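Printed fingers vs. molded ones on the hand-held gripper

tobrak_m
We've had the molded rubber fingers from Vemau on the hand-held tool since April and I want to go back to printed. The Vemau pads grip well on glass but they flex, and the wrist camera sees the tips move when you squeeze. Dark green prints mounted now:
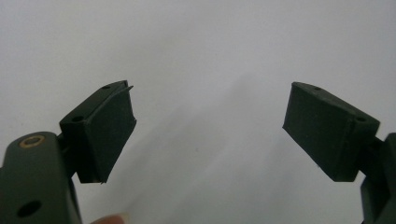
Last edited by tobrak_m: July 29, 2018

Two small holes on top of each block, brass insert in the arm. I put the printed set through 1,000 closes on the bench at Stestow and the arms were fine.

lathe_ghost
Closing on air tells you very little. Try it with a 40 gram part. Also, the left pad has a lip sticking out at the top corner. Is that a layer coming up?

tobrak_m
Could be. I'll sand it and look again.

pnk87
I disagree about the flex. On our Jemal arm the soft pads picked 87 bolts out of a bin of mixed hardware before a drop. Printed ones dropped at 70 - same controller, same force limit.

lathe_ghost
Bolts are small. Flat boxes would go the other way.

Comments (3)

orrin: Which infill on the blocks?

wexcam: A plain light background helps a lot when you check pad alignment.

stubb2: Has anyone run these with the Plevudier controller?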